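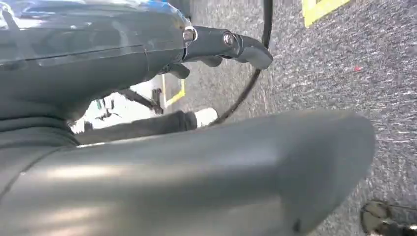 Figure 1. Silver hex head bolt with washer; further out, a darker bolt with a rounded head.

Too Many Kinds of Bolts: Fastener Stock in a Small Repair Shop
Project report, Tutham Technical School
Students: Melina Tzanetos, Senthil Shetty
Supervisor: Styliani Rallis
August 14, 2025

1. Why we chose this subject

When one says "bolt" to a person outside of the trade, this person thinks of one thing. In a repair shop the word means many drawers, and in each drawer there are things that look almost the same and are not the same. Our project looks at how a small shop buys, keeps and loses its bolts, nuts and washers, and whether it could work with fewer kinds.

The idea came from Senthil, who worked in June at the Deligiannis repair shop in Zirnenwood. He noticed that the mechanics often left a job to look for a bolt, and that they often bought a new packet although the same bolt was already in the building. The owner of the shop, Thodoris Stefanou, allowed us to look at his stock and to ask questions to the people who work there. We thank him for his patience, especially on the days when we had all his drawers open on the floor.

2. Some words we use

A fastener is any part which holds two other parts together and can be taken off again. In this report we mean only bolts, screws, nuts and washers. Rivets and clips we left out.

The size of a metric bolt is given by the diameter of the thread, the pitch and the length. The pitch is the distance from one thread to the next. Two bolts can have the same diameter and a different pitch, and this is the most common mistake in the shop. The wrong bolt goes in for one or two turns and then it stops, and if the person pushes more, the thread is damaged.

The head is a separate question. A hex head is turned with a wrench from outside. A socket head is turned with a key from inside and needs less room around it. A rounded head is used where a sharp corner could catch on clothes or on a cable. For many jobs more than one type of head would be correct, and here we saw a chance to reduce the stock.

3. How we worked

We sorted 716 fasteners from the open drawers. We did not take the full boxes, as their labels were clear enough. Each piece was measured with a caliper and a thread gauge and written into a table. Melina measured and Senthil wrote, and after every tray we changed places. When our two measurements did not agree we measured a third time.

We also asked the mechanics to keep a small notebook for 40 working days. In it they wrote every time when they had to look for a fastener longer than one minute. We must say that the notebook was kept better in the first half than in the second. Michalis Antoniadis, the oldest of the mechanics, wrote the most, and his notes were also the most useful, for example "had it in hand yesterday, where is it" and "box says 30, inside is 35."

4. What we found

The drawers were marked by diameter only. The length and the pitch were not marked, so every search inside a drawer was made by eye. Fine and standard pitch were mixed in six drawers. Stainless and zinc plated pieces were mixed almost everywhere.

Old parts are a second source of trouble. After a repair, the removed bolts are put "for now" in a tin. The tin is never sorted, and when it is full its content goes back to the drawers. In this way used bolts with worn threads come between the new ones. We think this habit costs more time than all the other reasons together, although our notebook data is too weak to prove it.

The third matter is purchasing. The shop buys from Katton, which sells small packets and also large boxes. The price per piece in the large box is much lower, and so the shop takes the large box also for bolts which it needs once in a year. The rest of the box then needs a place.

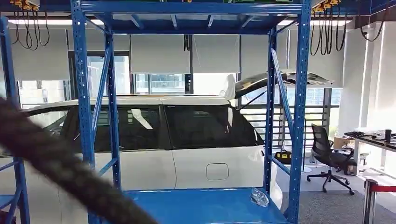

Place costs money too, but it does not appear on any bill and therefore it is easy to forget. A shelf which is filled with slow stock cannot be used for fast stock. Mr. Stefanou said to us that he never thought of bolts as something that takes room, only as something that is missing.

5. What we propose

We made four proposals and discussed them with the shop.

First, each drawer gets a label with diameter, pitch and length, and one sample bolt is fixed on the front of the drawer. The sample is faster to understand than the numbers, also for an apprentice.

Second, the tin for old bolts is emptied into the scrap metal at the end of the week. Only special bolts are kept, in a bag with the name of the vehicle on it.

Third, for general work the shop keeps one type of head where two were kept before. Mr. Antoniadis did not agree with this one. He says that in narrow places he needs the socket head, and he is right — we changed the proposal so that both types stay in the two smallest diameters.

Fourth, large boxes are bought only for sizes that appear on the list of frequent use. This list hangs next to the telephone.

6. Limits of the work

We studied one shop only. A shop which repairs farm machines or bicycles would have other sizes and perhaps other habits. We also did not check the strength class of each bolt, as the marking on the small heads was often not possible to read. For a shop that repairs brakes and suspension this is an important question, and Ms. Rallis suggested it as a subject for the next group.

The labels are finished and the first two proposals are in use. The table with all measurements is kept at the school and can be asked for from the supervisor.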